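Food Hygiene in the Small Kitchen
Handout 3: Cleaning as you go
Course tutor: Luzius Sutter

Read this before the May session. It replaces the sheet on cleaning schedules given out last year.

Cleaning and disinfecting

Cleaning takes away grease, crumbs and dirt. Disinfecting brings the number of bacteria down to a safe level. The order matters, as disinfectant does very little on a greasy surface. Clean first with hot water and detergent, rinse, then disinfect and leave the product on for the full contact time printed on the label.

Terms for the short test

Contact time: how long a disinfectant must stay on a surface.
Two-stage clean: detergent first, disinfectant second.
Cross-contamination: bacteria passing from one food, surface or hand to another.
Food contact surface: anything food touches directly, such as boards, knives and oven trays.

Cloths

A damp cloth left by the sink is often the dirtiest thing in a kitchen. Use paper for raw meat juices and throw it away. Reusable cloths go in a hot wash at the end of every shift. Keep one colour for raw food areas and another for everything else, and write the colours on the wall chart. In the Carroll case study (page 104 of the course reader) the same cloth was used on the raw meat board and on the salad counter.

Small appliances

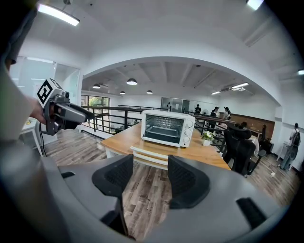

Crumb trays, door seals and heating elements are the parts most often missed on a cleaning schedule. Unplug the appliance and let it cool before you start. Wash trays and racks in the sink, and wipe the inside with a well wrung cloth. A toaster oven kept on a table, like the white one on the light wooden table, should be lifted so that the surface underneath can be wiped too. Plain wood soaks up grease and needs drying after each wipe. Never spray cleaner straight on to an element.

Before next time

Write a cleaning schedule for one kitchen you know, with the item, the method, how often it is done and who signs for it. One side of paper is enough. Bring the label from one disinfectant and be ready to read out its contact time.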